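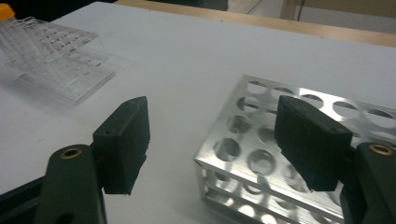 Can a machine do my boring jobs yet? (bench edition)

naden_bench
Started this in the general bit but it got moved, fine. Question is simple. Small shop, we do water samples, and the worst job in the building is shifting tubes from one rack to another. Clear rack to metal rack, metal rack back to clear. All day. Got a quote from Pomik for an arm that does it and my boss is keen. I'm not. Anyone running one of these on real work, not a demo?

skavgate
We had one on trial in June. Did 300 tubes overnight, no drops. Then someone nudged the rack a finger's width and it spent the morning poking the bench. So, yes and no.

tinlid
Nudged rack is a solved problem mate, has been for ages. You want one that looks where it's going

skavgate
It did look. Shiny metal rack, clear tubes, strip light overhead. It looked and saw nothing useful.

karamanlidis
Clear plastic is the killer. Same at home — I'd love something to empty the dishwasher but glasses might as well be invisible to it. Plates, ok. Glasses, no chance.

naden_bench
That's my worry. Everything we own is see-through apart from the caps. Red caps and orange caps, so I suppose it could go by those?

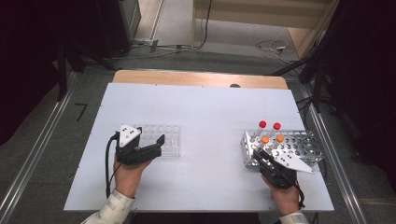
And before anyone says just buy a proper tube sorter, we looked, it wants its own racks and its own tubes and it's the size of a fridge. The whole point of an arm is it works at the bench we've got.

tinlid
Going by caps works. Cap colour, grab just under, lift straight up. Not hard. People on here always make out it's harder than it is

mopandbucket
Have you done it tho

tinlid
Not with tubes. Screws and bottle tops.

mopandbucket
Right then

skavgate
Lifting is the easy half. Putting it back in is where ours fell over. Tube goes in a bit skew, catches the edge of the hole, a person just wiggles it without thinking. Ours pushed. You can guess.

karamanlidis
Wiggle is learnable though. The newer ones copy it off people, you do the job by hand with a pair of grippers on and it picks up how you did it. Takes a lot of goes. I read 635 for one small job and it still wasn't great with the last row

naden_bench
635?? I'd have retired.

This is near enough the job, for anyone who thinks I'm making a fuss. Four tubes at a time, keep the colours together, dont mix them up:

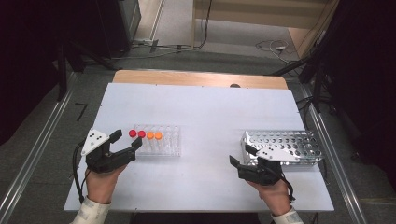 Reds and oranges in the clear rack, metal one on the right.

mopandbucket
See I look at that and think two minutes by hand, go and have a tea

naden_bench
Two minutes, yes. Then again. Then again. Some 30 times before lunch on a bad day. My wrists are shot

tinlid
So buy the arm!! You've just made the case for it

skavgate
Disagree. Make the case for the arm AND somebody stood near it. Ours never saved us a person, it saved us the dull bit of a person. Which was still worth something, we'd have kept it if the price had been sane. Pomik wanted 3858 a year just for the support.

karamanlidis
That's steep. Ask them to bring it to your bench with your racks, under your lights. If they'll only show it at their place thats your answer.

naden_bench
Good shout, will ask. Boss will still want it because it's shiny.

tinlid
Five years and you'll all have one doing the washing up as well

mopandbucket
you said that five years ago. I've still got the same marigolds

karamanlidis
Any of you tried matt tape round the metal rack btw? Stopped the glare on mine, different job but same sort of rack

skavgate
No, but wish we had. What width?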